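Water Supply in a Displacement Settlement: A Desk Study of the Cenon Site

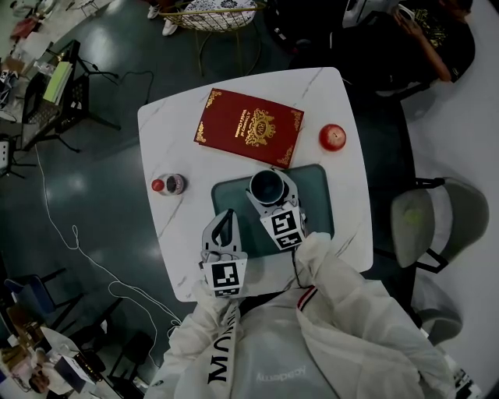
How much water did each household at Cenon receive per day?

Most households received enough for drinking and cooking, but too little for washing. The shortfall was largest in the blocks furthest from the tanks.

1. Background

The Cenon site was opened in November to shelter families displaced by fighting in the Tehrani valley. At the time of our data it held 2118 people, of whom 1676 had arrived in the first month. Planning had assumed a slower rate of arrival, and the pipework was sized on that assumption.

2. Method

We used the tap logs published by the relief group Skedby, together with its registration tables. Flow was recorded at six tap stands, morning and evening. Entries with a missing start or end reading were left out. Block populations were taken from the registration tables and held constant over the study period, although some families are known to have moved between blocks.

3. Results

Two of the six stands supplied the upper blocks, and both ran at low pressure after 4 pm. Queues were longest there. Residents with containers of their own collected more per visit than those who borrowed – the logs do not say how many were in each group.

Deliveries by tanker lorry from Grokon were irregular. When a delivery was late, the lower stands were closed first, which moved the demand uphill to the weaker line.

4. Limits of the study

No interviews were carried out. The logs cover registered users only, and late arrivals waiting for papers are missing from them. Water bought privately is also not counted.

5. Further work

A second set of logs, covering the dry season, has been requested from Skedby. The same method will be applied to it, with block populations updated monthly.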